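Skestitbridge Board Games and Puzzles Library
Minutes of the members' meeting, 8/7/21

1. Minutes of the June meeting
Agreed, with one correction. The June minutes said members were "keen" on the new boxes. The person who asked for the change said "had been told about" was nearer the mark, and the wording was altered.

2. Boxes
The shallow open boxes from Usura have been on trial since June. The pitch was that borrowers would put loose printed sheets, boards and rule leaflets flat in a box at home, keep them there between games and bring them back uncreased. The meeting was asked to approve 200 more.

Several members doubted this. An open box keeps a sheet flat until the box is tipped, and then the sheet is on the floor. One member had tried carrying hers on the bus and would not be doing it again. Another asked how a box with no lid was meant to stack on our shelves. The reply was that Usura are looking into lids. It was pointed out that they were looking into lids in June.

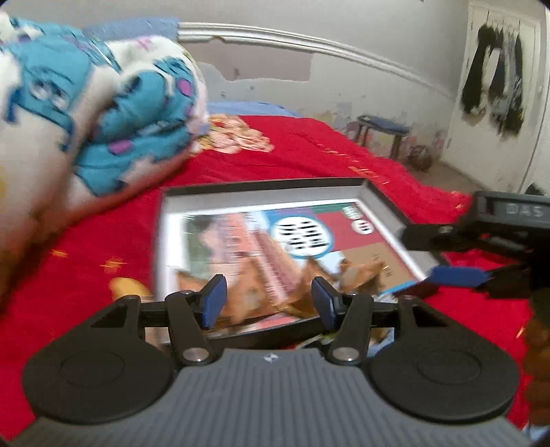
The other complaint was size. Our larger sheets have to be folded to go in, and folding is what we were trying to stop. The smaller ones slide about. Those in favour said that people do at least put things back in a box if it is sitting there open, whereas zip wallets get left on the side. No figures were offered for this and the meeting was not persuaded.

Decision: the order for 200 is refused. We will take 20, for small sheets only, and look again when there is a lid to look at.

3. Droltent wallets
Droltent have offered 100 zip wallets at a reduced price if we order before the end of the month. A member asked why the price goes up afterwards. No answer was available. The zips on the last lot split, and 2 of the replacements split as well. Deferred.

4. Playing at home
The draft advice sheet says games should be played "on a clean, hard table". It was felt that this is not how anyone lives. Plenty of borrowers lay things out on a bed or a carpet, and the games mostly survive. The line is to be cut to "somewhere clean". A proposal to add a paragraph about drinks was lost — the present sheet has one already and it makes no difference.

5. Bansal Hall
The hall has asked whether we could move our shelves to the back wall. The back wall is the damp one. Reply to say no.

6. Any other business
The label printer is still smudging. Labels to be written by hand until further notice, in capitals please.

Next meeting: date to be put on the board.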